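Plostley Paths and Lanes Forum
Board: Surfaces, drainage and access
Topic: The narrow tarmac across the grassland, is it worth it in November?

fenwalker77
Posted 7:37 am
Does anyone use the tarmac strip across the grassland at the moment? My mum is staying with us for a fortnight and she uses a wheeled walking frame. She wants somewhere flat to go in the mornings. I last went along it in summer and it was fine, but I have heard the edges get bad once the leaves are down. We would park at the Moynihan end.

Kieran Heffernan
Posted 8:02 am
It's flat and it's straight, so she won't have trouble with slopes. The edges are the problem. You get gravel and leaves building up along both sides and by this time of year it creeps inwards. Keep her in the middle and she'll be all right. I go along there most mornings with the dog.

One thing to add, there is no shelter once you are out in the open. If it rains you get wet.

tarmac_ted
Posted 8:15 am
I wouldn't take anyone with a frame on it in the wet. Small wheels and wet leaves don't mix. I slid on my bike there last winter, near the far end, and I was not going fast.

Kieran Heffernan
Posted 8:21 am
On a bike, Ted. She's walking.

tarmac_ted
Posted 8:29 am
Same leaves. The council should sweep it. I have emailed them twice and got the same reply both times, that it is on the list.

Thảo Từ
Posted 9:40 am
I push a double buggy along it and I agree with Kieran more than Ted. The middle stays fairly clear. Where I do have trouble is when a car comes, as it is narrow and you have to get over onto the grass, and the grass is soft. With a walking frame that would be hard work. Early is better for that. After 9 you get people cutting through to Zasorero for the garden centre.

fenwalker77
Posted 10:05 am
Thanks all. I had forgotten about cars. Is it a road or a path? The old leaflet calls it a path.

plostley_pat
Posted 10:31 am
It is a road as far as I know. The leaflet is wrong about other things too, it still shows the stile at Moynihan and that went years ago.

tarmac_ted
Posted 10:44 am
It's an access track. Cars aren't meant to use it as a cut-through.

plostley_pat
Posted 10:52 am
They do though, so for her purposes it's a road.

Thảo Từ
Posted 11:18 am
Some pictures of it under grey skies. 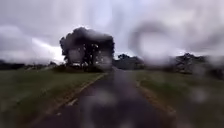
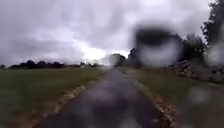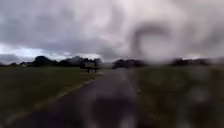 On footwear and wheels, my sister swapped the wheels on our dad's frame for bigger ones and he found it much easier outdoors. Hers came from Rarex and cost £37 for the pair. Worth asking whether your mum's frame takes them. Some don't.

fenwalker77
Posted 12:10 pm
Really helpful, thank you. It looks wide enough for the two of us side by side. I will look at the wheels. Hers are the small hard ones and they catch on everything.

tarmac_ted
Posted 12:26 pm
Side by side until a van comes.

Kieran Heffernan
Posted 12:40 pm
I've met 2 vans in the last month. They both slowed down. If you start before 8 you will probably have it to yourselves. Wear something bright all the same, it's dull at that hour and drivers don't expect anyone.

plostley_pat
Posted 1:15 pm
If it's pouring, go round the sports hall car park instead. Not much to look at but it gets swept, and there's a bench by the doors. My husband did his laps there after his hip.

fenwalker77
Posted 4:50 pm
We'll do the car park if it's wet and try the tarmac on the first dry morning. I will take a broom to the bit by the Moynihan end if it's bad.

tarmac_ted
Posted 5:06 pm
Take a shovel, that gravel is heavy. I'll email the council again tonight.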